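ACTA DE LA REUNIÓN DE SEGUIMIENTO
Comisión de Vestuario y Etiquetado Textil
Octubre, 9:30 h. Sala 6

Preside: Covadonga Villanueva
Asisten: representantes de Grostetti, Eka y Papadopoulos
Excusa su asistencia: Gurkutgate

1. Acta anterior
Se aprueba sin enmiendas.

2. Estampación sobre punto de algodón
Grostetti presenta los resultados del lote 27. Solidez al lavado conforme en 88 probetas; siete presentan cuarteado en la zona del pecho y se repetirán con el curado corregido. Eka pide que el informe separe los motivos de texto grande de los de texto pequeño repetido, por comportarse de modo distinto al estirar el tejido. Se acepta.
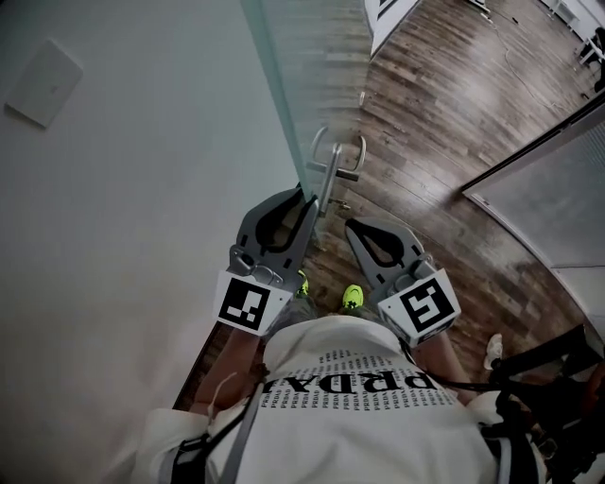

Fig. 1. Camiseta blanca con estampado en negro: rótulo «PRADA» de gran tamaño en el pecho y filas del mismo texto en cuerpo menor.

Se acuerda añadir a la ficha de ensayo un campo para la densidad del motivo. Redacta Eka.

3. Etiquetas de composición
Papadopoulos expone dos discrepancias entre etiqueta cosida y ficha de proveedor. Gurkutgate remitirá por escrito la documentación pendiente antes del jueves. El punto queda abierto.

4. Ruegos y preguntas
Grostetti solicita que las muestras lleguen con el número de lote en el exterior de la bolsa. Conformes.

Se levanta la sesión a las 11:10 h.

La presidenta, Covadonga Villanueva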